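5 Aufstellung und Inbetriebnahme der Erdbebenstation

Dieser Abschnitt gilt für das Seismometer Sestell in der dreikomponentigen Ausführung, zusammen mit dem Datenlogger Mavitz. Für die einkomponentige Ausführung entfallen die Schritte 6 und 7 in Abschnitt 5.2.

5.1 Wahl des Standorts

Geeignet ist ein Kellerraum mit Bodenplatte ohne schwimmenden Estrich. Anstehender Fels ist besser, in Wohngebäuden aber selten erreichbar. Ungeeignet sind Holzdecken, Garagen mit Fahrverkehr und Räume mit Umwälzpumpe oder Kühlaggregat. Der Abstand zu großen Bäumen soll mindestens 14 m betragen, da Wind über das Wurzelwerk langperiodische Bodenbewegungen einträgt.

Vor der endgültigen Montage ist eine Probemessung über eine volle Nacht und einen vollen Tag durchzuführen. Maßgeblich ist der Rauschpegel in den Stunden nach Mitternacht. Liegt er am Tag wesentlich höher, stammt die Störung in der Regel aus Verkehr oder Haustechnik.

HINWEIS: Die Mikroseismik, also die vom Seegang angeregte Bodenunruhe, ist im Winter deutlich stärker als im Sommer. Eine Probemessung aus dem Januar ist mit einer aus dem Juli nicht vergleichbar.
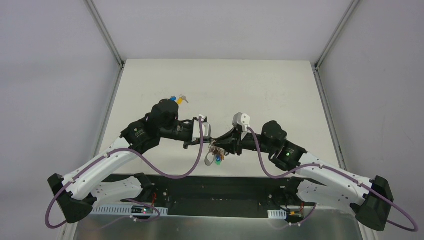 Abb. 5-1: Zwei Roboterarme über heller Tischplatte

5.2 Aufstellen und Ausrichten des Sensors

VORSICHT: Die Masse des Sensors muss während des Transports arretiert sein. Ein Sturz mit gelöster Arretierung beschädigt die Blattfedern — ein Austausch ist nur im Werk möglich.

1. Stellfläche fegen und lose Farbe abschaben.
2. Nordrichtung auf dem Boden anreißen. In Gebäuden mit Stahlbewehrung die Richtung im Freien bestimmen und mit der Schnur übertragen. Die Missweisung des Standorts ist zu berücksichtigen.
3. Sensor mit dem Pfeil auf dem Deckel nach geografisch Nord aufsetzen.
4. Die drei Stellfüße so weit herausdrehen, dass die Libelle mittig steht. Danach die Kontermuttern handfest anziehen.
5. Arretierung der Vertikalmasse lösen. Der Schraubendreher darf dabei nicht am Gehäuse abgestützt werden.
6. Arretierung der Nord-Süd-Komponente lösen.
7. Arretierung der Ost-West-Komponente lösen.
8. Sensorkabel in einer lockeren Schleife auf dem Boden ablegen und erst dann zum Logger führen. Ein gespanntes Kabel überträgt Erschütterungen der Wand.
9. Dämmhaube aufsetzen. Die Haube darf den Sensor an keiner Stelle berühren.

Nach dem Lösen der Arretierung driftet die Massenposition. Die Nullpunktkorrektur wird erst nach Ablauf der Einlaufzeit von 68 Stunden ausgelöst. Eine frühere Korrektur ist zulässig, muss dann aber wiederholt werden.

5.3 Datenlogger und Zeitbasis

Der Logger benötigt ein Zeitsignal über Satellitenempfang. Ohne gültige Zeitbasis werden die Aufzeichnungen zwar gespeichert, sind für die Bestimmung von Laufzeiten aber wertlos.

1. Antenne mit freier Sicht nach oben montieren. Ein Fensterbrett genügt nur in Ausnahmefällen.
2. Antennenkabel anschließen, danach die Spannungsversorgung.
3. Warten, bis die grüne Leuchte dauerhaft leuchtet. Blinken bedeutet, dass noch kein gültiges Signal vorliegt.
4. Im Menü »Station« die Koordinaten prüfen und die Höhe von Hand eintragen. Im Beispiel der Werkseinstellung steht der Wert 837 m; er ist in jedem Fall zu überschreiben.
5. Abtastrate auf den voreingestellten Wert belassen, sofern keine Nahbeben aus Steinbrüchen oder Bergwerken untersucht werden.

ACHTUNG: Bei Gewitter Antennen- und Netzkabel trennen. Die Pufferbatterie versorgt Logger und Sensor weiter, die Uhr läuft frei.
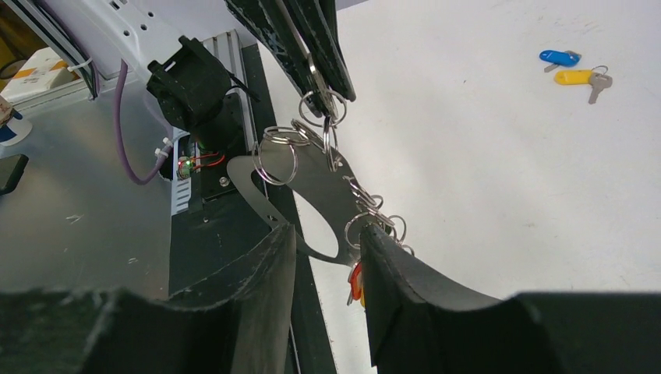 Muss der Sensor nach einem Stromausfall neu ausgerichtet werden?
Eine Neuausrichtung ist nicht erforderlich, solange der Sensor nicht bewegt wurde. Es genügt, die Massenposition im Menü abzulesen und bei Bedarf die Nullpunktkorrektur auszulösen.

5.4 Funktionsprüfung

1. Im Programm Rantala die Stationsansicht öffnen und alle drei Spuren einblenden.
2. In zwei Metern Abstand vom Sensor einmal kräftig mit der Ferse auftreten. Auf allen Spuren muss ein kurzer Ausschlag erscheinen.
3. Kalibrierimpuls auslösen und die Antwort mit der Kurve auf dem Prüfblatt vergleichen. Bei abweichender Dämpfung zuerst die Steckverbindung prüfen.
4. Polarität der Vertikalkomponente kontrollieren: Eine Bodenbewegung nach oben ergibt einen positiven Ausschlag.

Fernbeben eignen sich gut zur weiteren Kontrolle. Bei Epizentraldistanzen jenseits des Kernschattens — er beginnt bei gut 100 Grad, in älteren Tabellen auch mit 108 Grad angegeben — fehlt die direkte P-Welle oder ist stark abgeschwächt. Ein schwacher Ersteinsatz ist dort kein Gerätefehler.

HINWEIS: Vulkanischer Tremor, Gezeiten und Luftdruckschwankungen zeigen sich als anhaltende oder sehr langsame Signale. Vor einer Reklamation die Luftdruckkurve des gleichen Zeitraums danebenlegen.
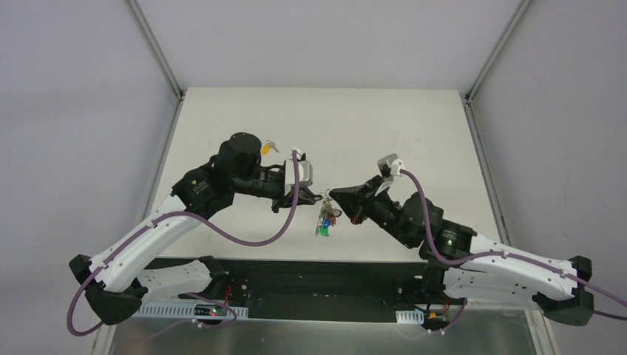 Kann die Station Erdbeben vorhersagen?
Das Gerät zeichnet Bodenbewegungen auf und liefert keine Vorhersage. Auch die Alarmfunktion des Loggers reagiert erst, wenn die Wellen den Standort erreicht haben.

5.5 Anmeldung am Netz Tromiveo

Die Teilnahme ist freiwillig. Für die Anmeldung werden Stationskürzel, Koordinaten, Seriennummer des Sensors und das ausgefüllte Prüfblatt benötigt. Anmeldungen nimmt Wing-yan Tam entgegen, Rückfragen zur Kalibrierung beantwortet Man-lok Tang.

Wird der Sensor später versetzt, ist ein neues Kürzel zu beantragen. Das alte Kürzel bleibt mit den bisherigen Daten verknüpft und wird nicht erneut vergeben.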